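Search this site Enter keywords Go

Lawn notes for July

Quick one this month, the seed order is due and I'm behind on everything. Mowing height first. Raise it. Three inches at least for fescue, four if your mower goes that high. Short grass in this heat goes brown fast and the crabgrass moves right in.

Grubs: checked the plots at Pinheiro and found 8 in one square foot of turf, which is plenty. Peel back a flap near any spongy patch and look at the roots. If teh turf lifts like a rug, call us before you spread anything.

Clover seed is in, 49 bags left out of 100. Hold off sowing untill the nights cool down. Same goes for overseeding, please don't do it now, you'll be feeding birds.

Blade sharpening at the Dinetberg shop, drop off before 9 a.m. and Iolo Trevor will have it back by closing. Tag your blade. Over 100 came through last month and two still have no name on them.

Brown rings in the bluegrass, probably fungus. Water early, never at night. More on that next time if I get to it.

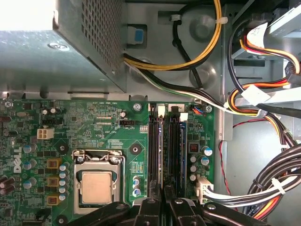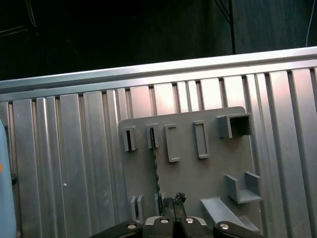
Stefaniia Kravets
Turf Advisor and Newsletter Editor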